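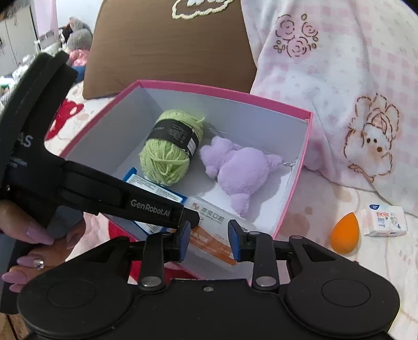 3.2 What the hand-held demonstrations leave out

The case for recording demonstrations with hand-held grippers is usually put in terms of speed. A person picks up a tool with the same fingertips as the robot, does the job at home, and the camera on the tool records what the robot would see. No arm has to be shipped or set up. We accept the saving. We are less sure about what is said to follow from it, namely that the recordings are as good as those made by driving the arm itself.

Our doubts began with the packing task. Demonstrators worked with soft and boxed household goods and an open box, in rooms of their own choosing (Figure 2). The Vemirley set holds 121 such recordings, made by 17 people. The comparison set was made by remote control on the Nurnus arm, with the same instructions and a similar mix of goods.

Figure 2. Packing task, hand-held condition. View from the camera on one gripper, with the second gripper reaching in from the left. The box holds yarn, a plush toy, a carton and a translucent package.

Two things stand out when the sets are watched side by side. The first is that people holding a gripper go on behaving like people. They lean, turn the wrist past any angle the arm can reach, and bring one tool across in front of the other when it suits them. In Figure 2 the left gripper hides much of the carton from this camera. A person can move their head and look round the tool, but the policy gets only the camera's view. Krasniqi has argued that a second view settles the matter - it may, but none of the trials he reports were run with soft goods.

The second concerns force. A hand feels yarn give, or a carton start to buckle, and eases off without thinking. Our recordings keep the opening of the fingers and the path of the tool, and nothing of that feeling. Remote control has the same gap, but there the operator has to manage without touch as well, so the record and the skill at least match. Stoyanova calls this a minor point. We have not seen it tested in a way that would let anyone say so.

We therefore removed any recording with a wrist angle outside the arm's range, using the Dimitrov check with its default limits. Over 3 in ten were lost. The Tesitberg group kept theirs and smoothed the paths afterwards, a step we find hard to defend, as the smoothed path is one that no person ever showed. Results for both treatments are given in Section 4.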